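To: the Stisness users list
From: Natália Seixas
Subject: Re: Right gripper not letting go — anyone else seen this?

Hi everyone,

Thank you for all the replies, on the list and off it, and sorry to be slow. I wanted to have something useful to say before I wrote again, and it has taken me most of the week to get there. I'm quoting the original question so that people who joined in August can follow along.

> We have a two-arm cell running the Drelum controller and the
> table-setting task (toy food from a cutting board onto plates).
> Every so often the right gripper closes on something, carries it to
> the plate, reports "open", and does not open. The arm then tries to
> leave with the food still in its fingers. Twice now the fingertip has
> pushed down on the plate hard enough to trip the force limit. The
> left gripper has never done it. We have swapped the cable. Has anyone
> else had this, and is it the gripper or the software?
>
> Also, is it safe to keep running while we look into it?

The last part first, as it's the part that matters most. I would stop. I know a toy banana never hurt anybody, but a gripper that says it is open when it is closed is giving wrong information to everything that depends on it, and that includes the person who leans over the table to tidy up between runs. We stopped ours on the Friday and I haven't been sorry.

Now for what we found, because we have had the very same fault, or one so close to it that I can't tell them apart.
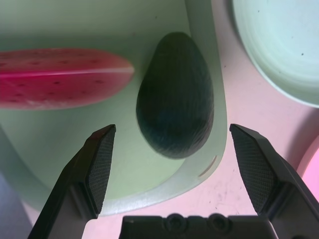
The reports of "open" come from the motor side of the gripper and have nothing to do with where the fingertips are. I had been assuming otherwise for a long time, and I suspect many of us have. When the fingers are spread wide on either side of the avocado, before a pick, the number the motor gives and the real gap agree nicely, so all the checks we run at the start of a cycle pass. It's after the close that the two can drift apart. In our case the coupling between the motor and the finger linkage had worked a little loose, enough to slip when the motor reversed under load. The motor went to its open position, reported it in good faith, and the fingers stayed where they were.

I went back through our logs for the whole season, which was a dull couple of evenings but worth it. We had 245 runs with the right arm doing the placing, and 14 of them had the late release in some form. Most of those had been written off as "sticky food" in the notes (some of that in my own handwriting, I'm afraid!). In 7 of them the force limit tripped. The others simply let go a moment later than they should have and went on as if nothing had happened, so it was easy to miss them.

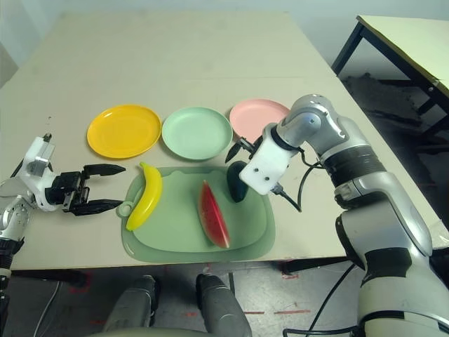
Somebody asked off-list why the left arm never shows it. I can only speak for ours. The way we divide the work, the right arm does far more of the reaching and nearly all of the placing, so its coupling has seen many more closes. I don't think there is anything special about the right side. If you mirrored the task I would expect the fault to follow, and if anyone has a cell that has run mostly left-handed I would dearly love to hear from you.

The other suggestion that came up was the finger pads, the idea being that the crosshatching grips soft plastic so well that the food hangs on. I spent a whole morning on this because I rather liked the theory. I cleaned the pads, dusted them, and tried a pair of smooth ones from the Okafor kit. The late releases went on just the same with the smooth ones, and they dropped more food on the way, so back went the old pads.

What did help was watching from the wrist camera on the arm that wasn't doing the work. You can see the other gripper's fingers from outside, and there is no arguing with that. I'd recommend it to anybody trying to pin this down: park one arm open, aim it at the plate, and save the picture alongside the reported finger position. 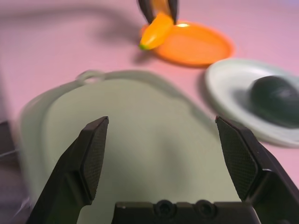

Pepper held at the orange plate, from the other arm's wrist camera.

Once we had that view, the repair was a short job. Power off, arm supported, gripper off the wrist, and then mark the shaft and coupling with a paint pen before you touch the clamp screw. Please do the marking first. I didn't, and had to set the zero all over again. Tighten to the figure in the manual for your own gripper model, and please don't go by mine, as I gather there are at least two versions about. The paint line is also a very good way to check later on, and takes no time at all.

On the software side, we have added a rule in Drelum that the arm may not lift away from a plate until a camera check agrees with the reported opening. If they disagree, the arm holds still and calls for a person. It makes each placement slower and I have had some grumbling here about that, but I'm keeping it. Wevutance, who look after our service contract, have the logs now and have promised me an answer on whether the coupling ought to be a regular inspection item. I'll pass on whatever they say.

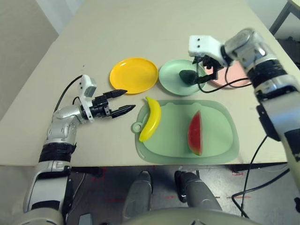 Right gripper at the mint-green plate, the point where the new check comes in.

One more small thing. If your arm does stop with something in its fingers, please don't pull the food out by hand with the power on, however silly it looks sitting there. The stored "open" command can go through late. Press the stop, wait for the brakes, and use the manual release.

I'm happy to send the little script that compares the two readings to anyone who wants it. It's not pretty, but it works on old logs as well as new ones. And if your cell shows the same thing, do write, even if it's only a line to say so — it would help me a great deal with Wevutance to say we aren't the only ones.

Warm wishes to all,
Natália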